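Sound Check

Dalia had 20 minutes before doors and no voice.

Not gone gone. Thin. Like something heard through a wall. She sat on the dressing room counter with her boots on the chair and sucked on a lozenge that tasted like pine and pennies.

"Say something," Amrit said.

"Something."

"Oh no."

He went out. Came back. Went out again. She could hear him in the hall, on the phone with somebody at Kandivov, using the voice he used on people who paid for things. The label. Her label, for one more record, then who knew.

Eleven months since Lavomthorpe. That was what the papers called it, like it was a battle. Just the name of the town where she'd sat down on the stage in the middle of the third song and not gotten up. Somebody filmed it. Everybody filmed it. Then the place with the lake and the long hallways and the tea, and her mother calling every night at seven to report what they were saying about her, as if Dalia had asked.

Her mother was called Banafsheh Salehi to strangers and Banu to nobody living. She was out front right now, probably. In row two. Probably telling the person in row three.

Last week she'd gone on a morning show. Didn't mention it beforehand. Dalia found out from Justinas, who found out from his dentist.

"She looked good," Justinas had said. He played bass and never said a mean thing if a short one would do. "She said you were doing great."

"What else."

"She said you eat breakfast now."

Dalia did eat breakfast now. It was hers, was the thing. The eggs, the little radio, the quiet. It was about the only thing she had that hadn't been on television and now it had been on television.

She'd called. They'd yelled. Her mother said people love you, they want to know. Dalia said they can want. Then neither of them hung up for a long time, and you could hear a kettle going on one end, she couldn't remember whose. 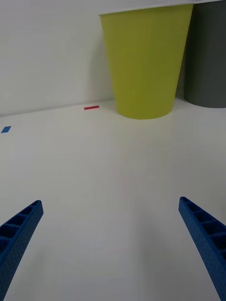 Fiction

Knock. Not Amrit, he didn't knock.

Charoen Limsakul put his head in. He'd done her monitors since the first tour, back when the van had no heat and they drove 200 miles on a bag of oranges. Gray now. When did that happen.

"Your mom's at the side door," he said. "She doesn't have a pass. I said I'd ask."

"She has a seat."

"She doesn't want the seat. She's got a thermos."

Dalia looked at the clock. Twelve minutes. The crowd was in, or enough of it, that low sound like a truck idling under the floor. The Katsaros held 1484 people and she'd made the mistake of asking. She'd wanted a club. A hundred people, bad beer, go home. Amrit said clubs look like hiding.

"What's in the thermos?"

"I didn't ask what's in the thermos, Dalia."

"Okay. Fine. Bring her."

Her mother came in wearing the green coat, the good one, and stopped just inside like the carpet might be wet. She looked smaller than she did on TV. She held the thermos in both hands.

"Ginger," she said. "And the honey from your uncle. Not too hot."

Dalia took it. Drank. It was too hot. She drank some more.

"I won't go on that show again," her mother said.

"Okay."

"They called, they asked me again. For after tonight. I said no." She was looking at the lightbulbs around the mirror, one was out. "The girl was very nice. I said no anyway."

"Mama, you can talk about you. You can go on and talk about you all you want."

"What would I say?"

She meant it, too. She stood there in her coat and realy waited for an answer, and Dalia couldn't come up with one, not with nine minutes left, and it made her want to get down off the counter, so she did.

Her mother fixed her collar. It didn't need fixing.

"Did you eat?"

"Are you going to tell anybody?"

Her mother thought about it. Then she shook her head.

"Toast," Dalia said. "Two pieces. And a pear."

Amrit in the doorway, out of breath, holding up fingers. Five. He saw the coat and put his hand down.

"How's the voice?" he said.

She tried it. Hummed the top of the first song, the low part, then up to where it usually caught. It caught. She went over it again and it caught a little less.

"It's what there is," she said.

The hall was dark and there was tape on the floor to follow. Justinas was already at the curtain, bass on, bouncing on his heels like a kid at a pool. Charoen handed her the left ear, then the right. Her mother had come along behind them with the thermos and no one told her to go sit down.

The house lights went. The truck under the floor got loud.

"I'll stand here," her mother said. "I'll be quiet."

"You can sing," Dalia said. "Just don't sing louder then me."

And she went out.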